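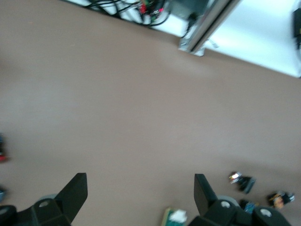 *Bord de table, câbles noirs derrière.*

Avis sur Girulell, le logiciel de main courante et d'orientation des appels pour petites communes. Utilisé quatre mois à la médiation de nuit de Dostville. Je note ça entre deux services, donc en vrac.

## Ce que ça fait

Un appel arrive au standard (tapage, dispute de voisins, quelqu'un qui va mal sur un banc), l'agent ouvre une fiche, choisit un niveau, et la fiche part soit à la police municipale, soit aux médiateurs, soit à l'infirmière d'astreinte. Avant on avait un cahier et un tableur partagé. Le tableur plantait dès qu'on était trois dessus.

732 fiches depuis l'installation. Aucune perdue, c'est déjà ça.

## Prise en main

Rapide. Châu Đồng, qui fait les formations pour le revendeur (Agarwal), est passé une demi-journée, tout le monde savait ouvrir une fiche à midi. Les niveaux de priorité, moins évident. Cinq niveaux de base, on en a gardé trois. Personne à 2 h du matin ne fait la différence entre « modéré » et « modéré plus ».

Le guide PDF fait 100 pages. Lu dix. Le sommaire n'est pas cliquable, pénible.

## Au quotidien

Les plus :

- la recherche par adresse. On voit tout de suite si on est déjà passé, et qui y est allé
- le bouton « transférer », avec accusé de réception. Plus besoin de rappeler pour savoir si quelqu'un a pris
- mode nuit correct, texte lisible sur la tablette de la voiture
- l'export mensuel pour le conseil municipal, propre, rien à retoucher

Les moins :

- le champ « état de la personne » est une liste fermée. Agité, calme, confus, alcoolisé. Et c'est tout. Quelqu'un qui pleure au téléphone, je le mets où ? Du coup on écrit tout dans les commentaires et les statistiques ne veulent plus rien dire
- déconnexion automatique au bout de 15 minutes, même avec une fiche ouverte. Le brouillon est gardé, mais il faut retaper le code
- pas de lien avec le logiciel de l'hôpital. On nous l'avait promis « au printemps » – on attend
- les notifications sonores sont les même pour tous les niveaux

Lâm Mai, l'infirmière d'astreinte, est plus sévère que moi. Pour elle l'outil est pensé pour des patrouilles et on a collé le médico-social par dessus. Elle voudrait une fiche à part, avec ses droits d'accès à elle. Je suis assez d'accord, un agent de stationnement n'a pas à lire le nom d'un traitement. On peut masquer le champ mais il faut y penser à chaque fois.

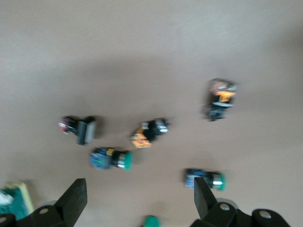
## Prix

443 euros par mois pour nous, support compris, jusqu'à 50 comptes. On en utilise la moitié. Pas de formule plus petite, j'ai demandé deux fois. Nirness, la commune d'à côté, paie pareil avec six agents, là ça fait cher.

Le support répond bien en journée. La nuit, une boîte vocale. Pour un logiciel de nuit…

## Verdict

3,5 sur 5. On le garde un an, le maire a signé. Mieux que le cahier, sans hésiter. Si vous n'avez que de la police municipale, allez y. Si vous avez une équipe mixte, exigez une démo avec les droits d'accès réglés comme chez vous, et faites venir l'infirmière ou le psy ce jour-là.

Je compléterai quand le lien avec l'hôpital sera en place.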